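Teaching Two Arms to Handle a Towel
Project report, Vittoria Caruso

My half of the project was the demos, meaning I was the person driving the arms while the computer recorded everything. I picked towels because I figured they'd be easy (ha!). Cloth never sits the same way twice, so every run I recorded was a bit different from the last one, and so was my steering.

We have two small leader arms on the desk, and whatever I do with those, the big pair inside the enclosure copies. The task for the first round was simple enough on paper: start with the rolled towel in the tray, lift it out with both grippers, and unroll it on the table. I wanted 80 good demos. My first afternoon got me 8, plus a lot of runs I threw away!

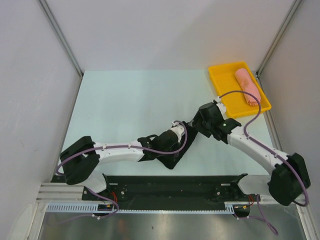 Figure 1. Both arms with grippers empty, and the rolled pink towel in the yellow tray.

The hardest thing for me was keeping the two wrists from bumping. The tray is off in the back right corner, so the left arm has to reach across, and I kept crowding the right one. After a Tuesday session where I hit the stop button over and over, I made myself a rule: right gripper goes in first, left one waits until it's clear. My runs got a lot smoother, and also shorter, up to 25 seconds each.

I trained the first version on 33 demos just to see what would happen. It went for the towel nicely but then sort of hovered, opening and closing. When I watched my recordings back, I was doing the same thing! I hesitate right before I grab. So I redid those runs with a cleaner grab, and I'm now recording the rest that way. Next up is trying the tray on the left side.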